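Shadi Haddadin
11/09/2021
Small thread about my fruit plate, an apple, and how I am learning to eat breakfast like a normal person. 1/13
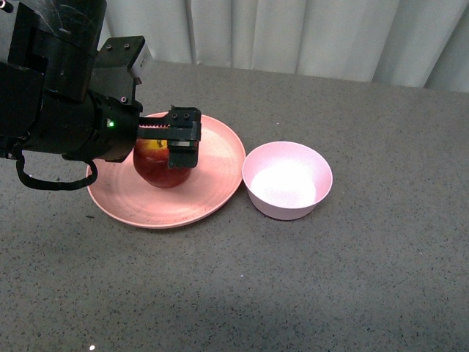
Red apple, pink plate, small bowl. The counter is the gray speckled one.

2/ For many years I did not eat in the morning. I drank coffee, standing, and went to work. My doctor was not happy with this. She said: start with one fruit, every day, at the same hour. So I started with apples.

3/ The plate is from Kulness. I bought it in December at their closing sale, together with the little bowl. They are not exactly the same pink. The plate is more like salmon and the bowl is paler. On the shelf in the shop I did not notice it, and now I like them better this way.

4/ It is a shallow plate with a raised rim. The rim is the important part for me. On my old flat plates an apple would roll when I carried it to the table, and two times it went to the floor.

5/ The bowl is for the core and the seeds. Before I had the bowl, I put the core on the edge of the plate and then I forgot it there until the evening. My sister has strong opinions about this.

6/ Some of you asked which apples. I am not an expert. I take the deep red ones that have a bit of yellow near the top, because in my experience they are sweeter. Maybe it is only in my head. The man at Garcia, the fruit shop on my corner, says it depends on the week and I should stop looking at the color and start smelling them.

7/ So now I smell apples in public. It took me some time to be brave enough.

8/ I wash the apple in the morning and not the evening before. When I washed them all at once and kept them in a bag, they became soft faster. Now they stay dry in the bottom drawer of the refrigerator, and I take out one.

9/ About the counter: speckled gray is very kind to lazy people. Crumbs do not show. But the light plate shows everything, every little smudge, so the plate tells me when I must clean. I use warm water and a soft sponge. The rough side of the sponge makes it dull, I learned this with another plate.

10/ A colleague gave me a Burker apple slicer, the round kind you push down with two hands. I used it for 3 days. It works well but I spent more time washing it than eating. A small knife is enough for me.

11/ If the apple is too sour, I cut it in thin pieces and put it in the bowl with yogurt and a little cinnamon. Then the core goes on the plate, so the two of them change jobs.

12/ The hard part was to sit down. I was always eating over the sink. Now I have a rule that the plate must go to the table, and I go with it. My phone stays in the other room, except today, when I am writing you this.

13/ Next month I want to try pears. If somebody knows how to choose a pear that is not a stone on one day and soup on the next, please write me below. I will read all the answers with my breakfast.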